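Clurex Surface Disinfectant Concentrate, 2-liter bottle

Clurex is a liquid concentrate for cleaning and disinfecting hard surfaces in clinics, schools, laboratories and shared workplaces. It is diluted with tap water and applied with a cloth, mop or trigger sprayer. The concentrate is pale blue and has a light odor that clears quickly with normal ventilation.

Where it can be used

Clurex is suitable for sealed or painted wood, stainless steel, glazed tile, glass and most hard plastics. Do not use it on unsealed wood, bare aluminum or fabric. On older varnish, test a small area first and leave it overnight. It is not a hand sanitizer and must not be used on skin or on food.

Worktops and benches that several people share during a shift should be wiped at each changeover. Door handles, light switches and faucets in the same room can be done with the same solution – change the cloth between rooms.

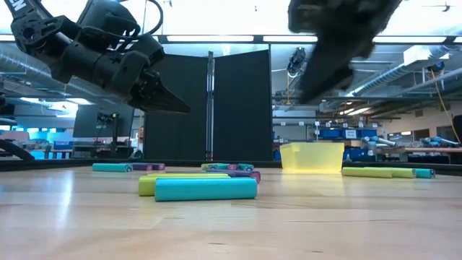
Dilution

For daily disinfection, add 50 ml of concentrate to each liter of water. For routine washing of floors and walls, half that amount is enough. Always add the concentrate to the water. Mix a fresh batch each day and pour out what is left at the end of it.

Directions

Remove visible dirt with soap and water and let the surface dry. Apply the diluted product so that the surface stays visibly wet for five minutes, then wipe or allow to air dry. Rinse any surface that comes into contact with food. Wear gloves when handling the concentrate.

Storage

Keep the bottle closed, upright and out of reach of children, away from heat and direct sun. Do not mix with bleach or any other cleaner. An unopened bottle keeps for two years; once opened, use it within six months.

Sizes and ordering

500 ml bottle with measuring cap
2-liter bottle
Refill drum for wall dispensers – order through the sales desk

The Rila trigger sprayer and Plomoso microfiber cloths are sold separately. For bulk orders and safety data sheets, contact Olga Ocampo at the sales desk. Questions about dilution or surfaces go to Ignacio Montecinos in technical support.

Page updated August 1, 2024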